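Category: Official Visits / Protocol / Residence Inspections
Search this site Enter keyword
Print this page | E-mail to a colleague

Guest residence checklist, Anum delegation, Pirkville

Inspected by Viera Ondrejka for the protocol office. Second walk-through with Ridwan Menon at 4 p.m. Items marked OPEN must be closed before the advance party lands in January.

1. Perimeter gate and vehicle barrier. PASS. Barrier drops fully. The guard hut needs a new logbook.

2. Motorcade turning area. PASS. Clearance is fine for the long cars. Gravel at the east kerb to be raked.

3. Flagpoles. OPEN. The halyard on the left pole is frayed. Both flags must be the same size and fly at the same height. The Anum embassy has sent its own flag and we will use that one.

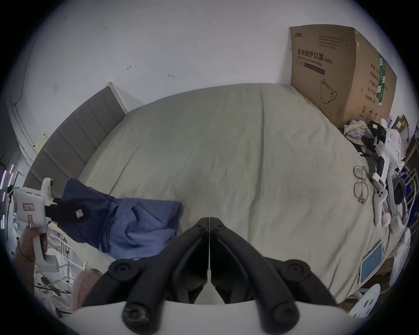 4. Smoke alarms, upper floor. PASS. All tested by button. The unit in the corridor chirps and gets a new battery.

5. Fire exits. OPEN. Rear stair door sticks at the bottom. Clustavport to plane it and rehang. Exit sign over the same door is lit.

6. Meeting room. PASS. Interpreters' booth has its own extinguisher, tag current. Cables taped down on the delegation side only; do the other side.
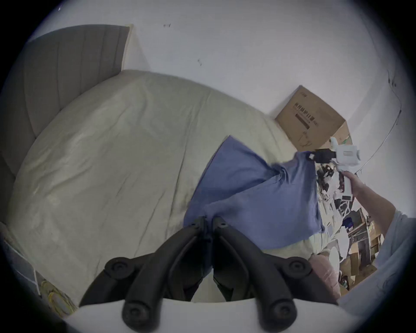
7. Generator. PASS. Ran under load for 200 minutes without a fault. Hour meter reads 2882. Fuel cap key is now kept at the front desk.

8. Access passes. OPEN. 388 printed, none signed out yet. The Chamoun press pool is on a separate list and its passes are a different colour. Do not mix the trays.

9. Kitchen. PASS. Fridge temperatures logged. Dietary sheet from the embassy is posted by the servery.

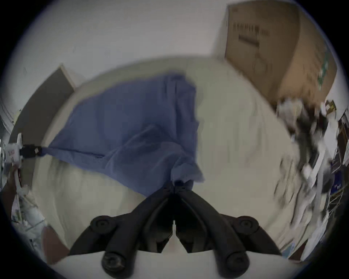 Burgi Hollenstein: The embassy rang again over item 3. They want the flags up the evening before the arrival ceremony, so the halyard has to be done first, ahead of the stair door. Can someone confirm the rigger?

Ondrejka: Rigger confirmed for the morning. I will recheck items 3 and 5 together and initial both.

10. First aid room. PASS. Stretcher and defibrillator in place. Phone line to the Pirkville hospital tested.

Copies to: B. Hollenstein, R. Menon, gate office.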